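3.2 Iron removal and media handling

Well water at the Plendcombe site carries dissolved iron that stains fixtures and clogs the fine sediment cartridge downstream. The first stage is therefore an aeration tank followed by a bed of manganese-coated sand. Air oxidizes part of the iron before it reaches the bed, and the coating takes up most of what is left. We ran two columns side by side, one filled with Darka media and one with Rala media, both bedded on washed gravel. Flow was set at the inlet valve and checked at the start of each shift.

Each column was backwashed when the pressure drop across the bed reached the limit given in Section 2. Backwash water went to a settling barrel, and the solids were dried and weighed. The trial covered 277 bed volumes per column. 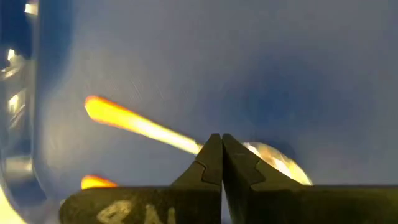 Figure 9. Gripper with its two fingertips nearly touching.

Iron in the treated water stayed low in both columns through the early part of the trial. The Rala column then began to let iron through sooner after each backwash. McIntyre and Kaewmanee saw the same pattern in a softer water and put it down to fines collecting near the top of the bed. Our own cores agree with this — the upper layer was darker and held more fine material than the layer below.

Manganese was measured on the same samples. It rose briefly after each restart and then fell back, so the first water after a backwash was sent to waste. The effect of pH on the coating is treated in Section 3.3.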